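Chapter 7

Chores, Stations and the Problem of Soft Things

7.1 Why this chapter is about small jobs

Earlier chapters treated the robot arm as a machine that moves a known part along a known path. Under those conditions the arm has been reliable for decades. Give it a fixture, a fence and a part that arrives the same way each time, and it will repeat the motion until a bearing wears out. This chapter takes up the work left over when those conditions are removed: folding a towel, emptying a dish rack, threading a cable through a bracket, putting a mixed bin of returned goods back on a shelf.

Such jobs share a few properties. They are short, usually under a minute each. They are done by people with little or no training. They are rarely written down. A plant manager who can give the torque value for every bolt on a pump housing often cannot say how the packing clerk gets a charging lead into its bag, except that she does it and it takes a few seconds.

The question asked of this chapter by most students is whether machines can do these jobs yet. The question is too broad to answer in that form. A better one names the job, the place, the acceptable failure rate and the person who will clear the failures. Much of the chapter is spent on how to ask it that way.

7.2 Terms used in this chapter

Chore. A short handling job whose objects and starting positions vary from one repeat to the next. The word covers both household and shop-floor work.

Station. The fixed area in which a chore is done, including the surface, the lighting and any bins or holders.

Cycle. One complete attempt at a chore, from the first approach to the release of the last object. A failed attempt is still a cycle.

Intervention. Any act by a person that changes the state of the station during a cycle. Pressing a reset button counts. Watching does not.

Unattended run. The number of cycles completed between two interventions. It is reported as a median, never as a best case.

7.3 What the demonstrations show and what they leave out

A recorded demonstration establishes that a cycle was completed at least once. It says nothing about the unattended run. When reading a vendor report, look first for the number of cycles attempted, then for the rule by which attempts were dropped.

The case used throughout this chapter comes from Mendes, a maker of desk accessories with a packing hall at Stokedstead. The hall was fitted with two Plandard arms in order to pack the product kits, each of which held a stand, a printed card and a short cable. Over a trial of 400 cycles the arms placed the stand and the card with few interventions. The cable accounted for nearly all the rest. Of the 47 interventions logged, 26 began with a cable that had been gripped successfully but had turned or swung before it reached the tray.

The trial was stopped on a Thursday and the cable was handed back to a person. The arms still pack the stand and the card. This is a common outcome, and it should be recorded as a partial success. The station now needs one worker where it used to need two, and the remaining worker does the part of the job that was hardest to automate.

7.4 Rigid and soft objects

A rigid object held firmly at one point is held everywhere. If the gripper knows where its fingers are and how the object sits between them, it knows the position of every corner. Planning then becomes a matter of geometry, as set out in Chapter 4.

A soft object does not have this property. A cloth held by one corner may hang in many shapes, and the next fold depends on which shape it has taken. Cables fall between the two cases. The plug at the end is rigid, while the length behind it bends, stores twist and pulls against the hand. Two grips that look alike to a camera may behave differently a moment later, depending on how the cable was coiled before it was picked up.

Three measures are used to reduce the difficulty. The first is to grip close to the rigid end, so that little free length is left to move. The second is to let the object hang and settle before the next motion, at some cost in cycle time. The third is to use a second hand to take hold of the free end, after which the object is held at two points and its shape is much better known.

7.5 Passing an object from one hand to the other
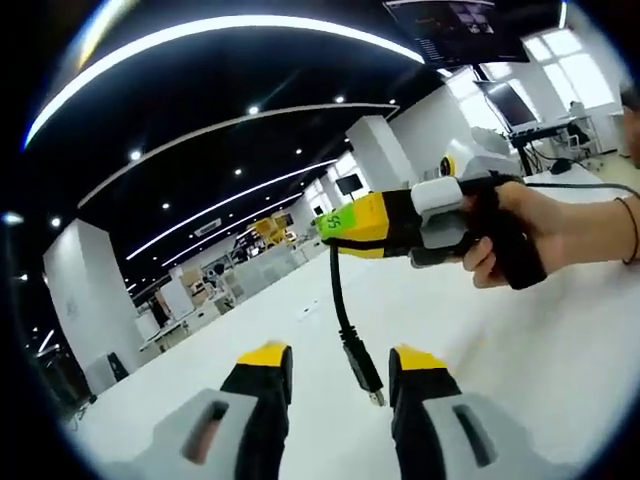

Handover between two grippers is the basic step in most two-handed chores, and it is where soft objects cause the most trouble. The giving hand must hold still, the receiving hand must close on the right part, and the giving hand must let go only after the second grip is secure. The approach also has to match the way the object lies. A USB cable hanging from one gripper with its plug pointing down presents its end to fingers coming up from below, and the receiving pair can be held open with a wide gap so that a small swing does not bring the plug against a pad. The metal tip sits just above the level of the yellow pads at this stage, so closing there would favor the black body of the plug only if the fingers first moved higher. A controller that treats the plug as a point will miss this distinction.

Handheld grippers, moved by a person, are widely used to record such motions. The person supplies the judgment and the tool supplies the limits of a two-fingered hand. If a trained person cannot complete the chore with the tool, there is little reason to expect an arm with the same fingers to do so. The reverse does not hold. A person corrects for slip and swing without noticing, and the recording may contain the correction without the cause.

For this reason the Stikau procedure, used in the exercises at the end of the chapter, requires that recorded handovers include poor starts: a cable gripped too far back, a plug turned sideways, a receiving hand that arrives late. At least 15 poor starts are recorded for each object. They are kept in a separate set and are not mixed with the clean cycles until the second round of training.

7.6 Homes compared with shop floors

The home is the harder setting, for reasons that have little to do with the arm. A packing station has one table height, fixed lighting and a short list of objects. A kitchen has none of these, and its owner will not accept tape marks on the counter. Tolerance for failure differs as well. A dropped kit in a packing hall is put in a rework bin. A dropped glass in a home ends the trial.

Pace works the other way. A shop-floor chore competes with a worker who finishes in seconds, while a household machine may take most of an afternoon over the laundry if it can be left alone. The unattended run therefore matters more than speed in the home, and the two must be weighed together on the shop floor. Section 7.7 gives a method for doing so, beginning with the cost of a single intervention.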